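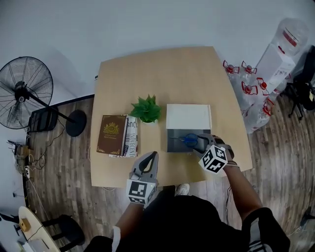

3 min read

Stacking boxes is the part of running a small stockroom I get asked about most, and I could talk about it all afternoon. The general idea is old and simple: heavy things go low, light things go high, and the edges line up so the corners carry the weight. Plenty of people also stack by color, as with the white box on top of the dark gray one on the table, and I like that habit – two colors make it easy to say which box you mean.

Corners matter because that's where a cardboard box is strongest. Shift the top one even a little and the walls underneath start to bow. I learned this at the Wavstead shop, where we had a column of Sametti tea cartons up to 77 inches high (yes, too tall!) and the bottom one gave out in December.

There are two main patterns. Column stacking puts every box squarely on the one below. Brick stacking overlaps them like a wall, so the pile holds together better but the corners do less work. In Dreltham they mostly use columns of 4 and tie the top layer with string.

Damp is the other enemy. Cardboard goes soft in a humid room, so I keep mine off the floor on slats.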